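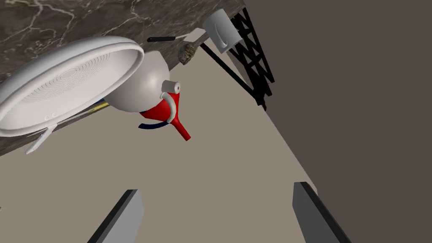

My problem with simulated kitchens is that they let a student team feel finished long before it is. I've been helping with the robotics club since April, and most of what I've been shown in that time looks like a video game with the fun taken out. There's a marble counter, a knife lying on it, a white cup, a big white appliance with a red spout, and two gray fingers waiting at the bottom of the view. The students can tell me the score to the decimal. I ask what the score is for and get a long pause.

The club is entering the Budano challenge this year, in the student division. You get a kitchen, you get a list of chores, and your program has to do them without a person steering. All of it happens on a laptop. Chinyere Aliyu, who runs the club and has more patience than I do, says that's the whole appeal, because a laptop doesn't cost what an arm costs and you can't break it by driving it into a counter. Fine. I've seen the budget and I can't argue with that part.

What I can argue with is the number on the whiteboard. It says 139 out of 143. Those are practice runs where the program reached the cup and closed on it, and the kids are proud of it. Then I asked Darcy Ellery to turn the counter a little and move the cup to a different spot, which any real kitchen would do to you before breakfast. She set up 23 fresh runs. It got 12.

Darcy took it better than I would have. She went quiet, pulled up the failures and started sorting them by where the fingers ended up. A lot of them had closed on air right where the cup used to be. So the thing had learned a spot on a counter. I wouldn't call that learning to find a cup, and to her credit she doesn't either.

The other half of the club wants to move on to the harder chores anyway. Their argument is that Nallutico, the team that beat them last year, is probably already there. Maybe it is. I don't know what Nallutico's numbers look like when somebody moves the cup, and I'd bet they don't put those on a slide.

For now the plan is that every practice session starts with a shuffled kitchen, and both scores go on the whiteboard, the nice one and the ugly one. I asked for the ugly one to go on top. Chinyere said we'd discuss it.

Posted 2018-06-11 in Club Stuff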